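Notes from a few months of teaching a two-arm setup to handle cloth by hand demonstration. Mostly for people about to start. Thread.

1/ Task as specified by Bridness, who are paying for it: take an item out of a mixed pile of clothes and bedding, clear it from the rest, lay it flat on whatever surface is nearest. No folding. Folding is a separate contract and I'm glad of it.

2/ We collect in homes with a hand-held gripper. Same jaw geometry and same finger pads as on the arm, wide-angle camera behind the jaws. The operator does the job with the tool in their hand, and the arm later has to reproduce it from that view.

3/ We also have teleop data from the bench at Kivthorpe: leader arms, follower arms, the usual. Good for precise work. For cloth it's slow, and the operators lose the sense of how much fabric they've got. Episodes ran two to three times longer than hand-held for the same item.

4/ Totals so far: 3,393 hand-held episodes recorded, 2,331 kept. People always ask about the gap. Most of it is tracking loss. The rest is operator habit, which is the more interesting part.

5/ Habit one: scooping. A person holding a gripper still wants to get under the cloth and lift it like a hand would. The hand-held tool lets you get away with it because your wrist is very good. The arm's wrist isn't. Every scoop in the set turns into a jammed approach later.

6/ What we ask for instead is a pinch on a ridge. Find a fold that stands up by itself, come in with the jaws either side, close, pause for a beat, then pull. If there's no ridge, push the jaws together on the surface first and make one.
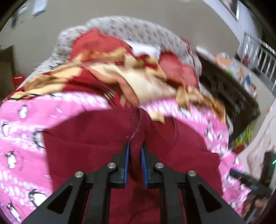
7/ The pause matters more than I expected. Without it, closing and lifting blur into a single motion and the policy learns to start lifting at whatever jaw width it fancies. Half a second is plenty. Operators hate it for the first hour and then stop noticing.

8/ Habit two: speed. Anyone who does their own washing is quick with cloth, and quick means motion blur on everything that isn't bolted to the camera. The gripper stays sharp and the background smears. Tracking hangs on for a bit, drifts, then drops out. We now ask for about half normal pace on the pull.

9/ Patterned fabric helps tracking when it's still and hurts when it moves. A printed blanket is full of lovely corner features, and the moment you drag it they all travel together and the estimator decides the room has moved. Walls and furniture in view are what save you. Don't crouch so low that you lose them.

10/ Plain dark fabric is the opposite case. Nothing to track on, so it does no harm to pose, but the fold edges are hard to see and the policy gets vague about where the grasp should go. I'd give plain dark items extra episodes. We didn't at first and had to go back.

11/ Seams. A policy trained on our early data liked grabbing at seams, which look like ridges from directly above. Some of them are fine to grab. A flat one isn't, the pads slide straight off. We fixed it by collecting on seamed items from lower angles and throwing out grasps that slipped. Might put the slips back in later with labels.

12/ On failures generally: keep the recoveries. If the operator misses, reopens and goes again, that's one episode and it stays. If they miss, stop, use their free hand to sort out the cloth and then carry on, bin it. The arm hasn't got a free hand.

13/ Calibration. Jaw width comes from markers on the linkage, and it wants redoing at each site. We skipped it for one Friday session and every close in that batch reads 9 mm too wide. Recoverable with an offset, but you have to know it's there. I found it by plotting closed width per session, which should've been the first plot I made.

14/ Pads. The soft ones wear, and worn pads teach the operator to squeeze harder and hold longer. You won't see this in any single episode. Swap them on a schedule. Drodetti pads last longer than the ones we cast ourselves, though ours grip jersey better. Haven't settled on either.

15/ Rooms. I argued early on for tidying before collection so we'd have a consistent background. Wrong call. The tidy-room policy fell over the first time there was a toy on the furniture. Now we leave the place as we find it, shift anything breakable or sharp, and start recording.

16/ Mixed piles beat sorted ones for the same reason. If the target is always on top of a neutral sheet, you've taught it to find the thing that isn't the sheet. Put a blanket around it, something heavier behind it, overlap the edges. Change the arrangement between episodes even if it's only a shove.

17/ Two-arm coordination is where I'm least happy. With a tool in each hand, people pass cloth across mid-air without thinking, and the handover happens in a spot neither camera sees well. We've started asking for handovers lower and further out. Looks unnatural, trains better. Sample's still small.

18/ Labelling. Sachdeva's annotation tool lets you mark grasp, lift and release on the timeline and not much else, and that's been enough. I tried adding a category for fold type. Agreement between labellers was poor and the model didn't care. Dropped it.

19/ Mix at training time: hand-held as the bulk, bench teleop for the last bit of placement, where the arm's own dynamics matter. Weighting them equally made grasping worse. I don't have a proper ablation for the ratio we use now, so I won't quote it as if I did.

20/ Open problems, in the order they annoy me: thick quilts that won't ridge, anything with a drawstring, and getting one layer when two are stuck together. The last one probably needs some kind of touch sensing and we haven't budgeted for it.

21/ Next block of collection starts in November, mostly quilts. Happy to answer questions on the jaw calibration or the rejection rules. Can't share the Bridness episodes themselves, so please stop asking.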